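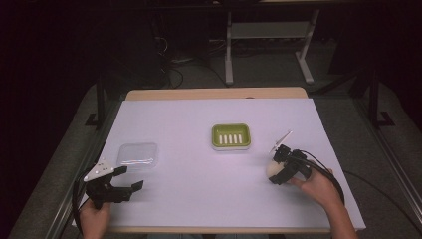

Teaching a two-handed task with hand-held grippers

If you've only ever driven an arm with a joystick, you're in for a treat! With hand-held grippers you do the job yourself, at your own pace, and the recording becomes the lesson. Our first task at Vorkavthorpe is putting a soap dish on a clear plastic lid.

Set up
Lay a plain, light-coloured board over the table. Put the dish near the centre and the lid to the left of it. Clear lids are hard to spot on white, so check yours shows up in the preview before you record. Leave plenty of slack in both cables.

Record
1. Start with both jaws open, low in the view.
2. Steady the lid with the left gripper.
3. Close the right one on the rim of the dish, lift and place. Go slower than feels natural, but don't stop dead halfway (I did this constantly in January).
4. Open both jaws, back away and end the take.

Shift the dish and lid a little between takes. I'd aim for 100 good ones. My first batch was 117 and I kept 87 after tossing the fumbles, and the arms already moved beautifully on that!

Next up: folding a cloth.

Hanyu Tang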